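Threads > Rostam Nikzad > Unpacking the Fletden flat

Print this thread | E-mail this thread

Last updated 23rd April

OK so the move to Fletden is done and I am now a person who lives among packaging. Thread, mostly for my own sanity.

Started with the kitchen stuff, because I wanted coffee. Found the mugs in a box marked BOOTS. Found the boots too – same box. I labeled these myself!

My big opinion after this week: the boxes aren't the problem, it's everything stuffed inside them. Wrapping, padding, trays, little bags of who knows what. I had one lamp with 4 separate layers on it. One lamp!

So I've got a system now. Anything soft and crumply goes in one pile, anything stiff and white goes in another, and cardboard gets flattened right away or I will trip on it in the night (I have done this twice). 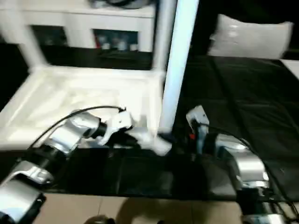
The stiff pile is the one that gets out of hand. It takes up so much room and you can't squash it, so I've been filling the bigger trays with the soft stuff and stacking them by the door. Works pretty well as long as you don't stack too high.

My neighbor Fallahi says the drop-off on Memesero Street takes foam if it's clean, but only until 3, and I haven't made it over there in time yet. If anyone local knows a later one, please shout.

Still to open: 16 boxes, and the Stimel shelves, which I'm saving for when I'm in a better mood. My sister wants to visit in June and I've promised her a floor she can walk on.

Also still missing the can opener. I've checked BOOTS.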